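Setting Out a Shared Writing Table

Last updated: 2019-06-13

We use cookies to remember your preferences and to count visits to our guidance pages. By continuing to read, you accept their use.

The following procedure applies to all shared writing tables in the Culona study rooms at Fudilstead. It is intended for room users who prepare a table before a session and for those who clear it afterwards. Allow 20 minutes for a full table, including the checking of markers.

1. Remove everything from the table and wipe the surface with a dry cloth.

2. Lay the tablecloth with its far edge towards the wall. A cloth with a printed grid is preferred, as the lines help in placing items straight. Smooth it from the middle outwards. Small ripples at the corners may be left.

3. Place books in a single stack near the back of the table, largest at the bottom. Brochures and loose sheets lie flat on the left, with the cover facing the reader.

4. Set writing utensils in a row in front of the books, side by side and slightly apart. They should lie at the same slant, so that each may be picked up without disturbing its neighbour. 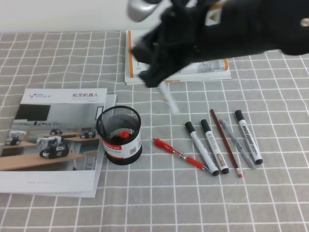
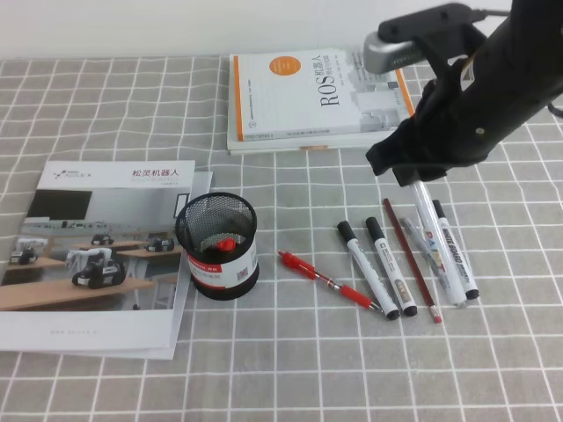 5. Sort the row by type before the session begins. Whiteboard markers, paint markers and pencils are easily confused when they are of similar length, and the consequences of a wrong choice are considerable. Paint marker does not wipe off a whiteboard and must be treated with solvent by the Keltusis maintenance desk. Where both kinds have pale barrels, as do the marker lettered "PAINT" and the one lettered "WHITE BOARD MARKER" in the second picture, users should read the barrel before removing the cap. Paint markers are best kept at one end of the row, with a pencil between them and the whiteboard markers.

6. Test each whiteboard marker on the board with a short stroke. A marker that leaves a broken line is to be placed in the returns tray and replaced from the cupboard. Caps must be pushed on until they click.

7. Check pencils for a sound point and a usable eraser. Pencils shorter than 90 mm are withdrawn.

Clearing the table

Utensils are returned first, then the brochures, then the books. Whiteboard markers are stored flat in the Song drawer unit, which takes 16 markers to a tray. Paint markers are kept in a separate, labelled tray and should not be placed in the same drawer. The cloth is shaken out, folded along its printed lines and left on the shelf beneath the window.

Cloths marked with ink should be reported on the form in Room 23. Replacement cloths have been held there since April.

Filed under: Study rooms, Stationery, Room preparation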